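Jalolby Season 2 review: slow start, great middle, and that finale

Posted Nov 28, 2022

Spoilers for all of season two from about halfway down. I'll warn you again when we get there.

OK so. Finished it last night, typing this on my lunch break, forgive the mess. Short version: better than season one, not as tight, and Theda Brinkmann should be in everything.

If you skipped the first season (it was on in June and I think most people did), Jalolby is the name of the town. Ferry port, one hotel, a fish plant that closed before the story starts. Brinkmann plays Inge Sutcliffe, who runs the harbor office and has been signing off cargo she never looked at. Season one was her finding out what was in it. Season two is what she does about it, and for a good while the answer is nothing. She sits on it. Goes to work. Buys a coat.

I know people who gave up at that point. Fair enough! Episode one is a slog. Long ferry crossing, long dinner, a phone call with her sister that covers stuff we saw already last season, I guess for new viewers. Episode two is a bit better, mostly because the insurance guy shows up and he's funny in a dry way the show badly needed. But you're two hours in before anybody does anything.

Then episode three. The inspection. One long night in the harbor office, basically a play, three people and a filing cabinet. I watched it twice. Inge has to find container 2192 on paper before the inspector does and the whole hour is her pretending to be helpful. Brinkmann does this thing where she gets more polite the more scared she is. By the end she's offering the man soup. I was sweating.

The writing is by Edeltraud Tiedemann again, all eight episodes this time, and you can tell. Season one had a writers room and some of the middle felt like it was handed around. This one has a single voice. Downside is she loves a subplot. The school choir thing goes nowhere. The brother in law and his boat goes somewhere but takes four episodes and then it's over in a scene. I'd have cut both and made it six.

Look of it: cold, gray, lots of windows. Less of the blue filter than last time thank god. You can see people's faces at night. The sound mix is a problem though, I had subtitles on for anything shot outdoors because the wind eats the dialog. Tried it on headphones too and it was only a little better.

Music is good. Hardly any of it. There's an accordion bit over the credits that I hated in episode one and was humming by episode five.
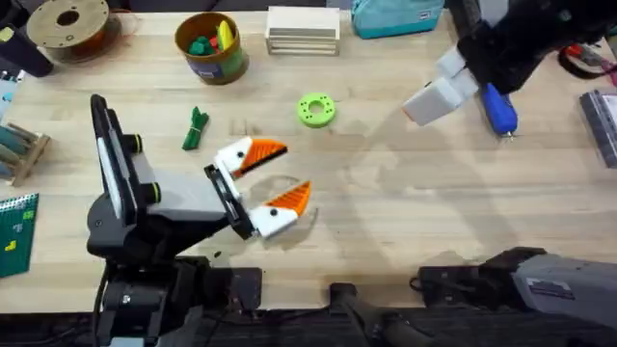 Supporting cast is mixed. The daughter is much better written this year, she gets a job and a reason to be in scenes beyond slamming a door. The police captain is still just a mustache. The new villain, if he is a villain, is the man from Rerkine, the shipping company, and he's great for the first three scenes, all smiles and expensive gloves — and then the show explains him. Whole flashback, dead father, the works. Didn't need it. He was scarier when he was just a guy who knew your parking spot.

Also the dog is fine. I looked it up before episode six so I'm telling you. The dog is fine.

Spoilers now. Really. Go away if you haven't finished.

So the ledger. I'd guessed it was in the hotel since about episode four, the camera kept hanging around room 218 for no reason, but I did not guess that the insurance guy had put it there. Went back and checked and it's fair, he has the key on him in the dinner scene. You see it for a second when he pays. Nice bit of planting and I love that nobody says it out loud later.

What I'm less sure about is Inge giving it back. I get the idea. She's not a hero, she never was, the show's been telling us since the pilot that she signs what's put in front of her. But we just spent seven episodes watching her learn to say no, and then at the end she says yes one more time and walks to the ferry. My wife thinks she made a copy. There's a shot of the copier in the office with the light on. Could be. Could also just be a copier.

I've gone back and forth. Sunday night I was annoyed. This morning I kinda like it. The final shot, with her on deck and the town getting smaller and no music at all, is the best thing the show has done, and it only works if you don't know what's in her bag. If season three opens with her pulling out a stack of photocopies I'll feel a bit cheated, even though I'd watch it the same day.

The sister's death I did not like. Off screen, one phone call, and Inge is back at her desk in the next scene. Maybe that's the point but it played like a scene went missing. Anyone know if they cut something? The episode is noticably shorter than the others.

And the choir. They sing in the finale. Fine. It's pretty. Still didnt need four episodes of rehearsals to get there.

How to watch: it's on Brivura, all of it up at once, season one too. The app kept skipping the recap even when I wanted the recap, and it starts the next episode over the credits unless you dig around in the settings and turn that off. Turn it off. Two of the episodes have a short scene after the credits and I missed both the first time. Episodes five and seven, if you want to go back.

There's a dub as well as the subtitled version. I did ten minutes of the dub and stopped. Brinkmann's voice is half the performance. The dub lady sounds like she's reading you a recipe.

Should you bother if you never saw season one? No, start at the start. It's only six episodes and the first two move quick. You could get through it on a long weekend. Season two assumes you remember names, and there are a lot of names, and half the men have the same beard.

Good: Brinkmann, episode three, the hotel stuff, last ten minutes.
Bad: episode one, wind, choir, flashback.

4 out of 5. Would be a 3 without her.

Comments are open but please mark your spoilers, I had to delete one last week that gave away the ledger in the first line. I'll try and do a separate post on the episode three inspection because I have more to say and my break was over ten minutes ago.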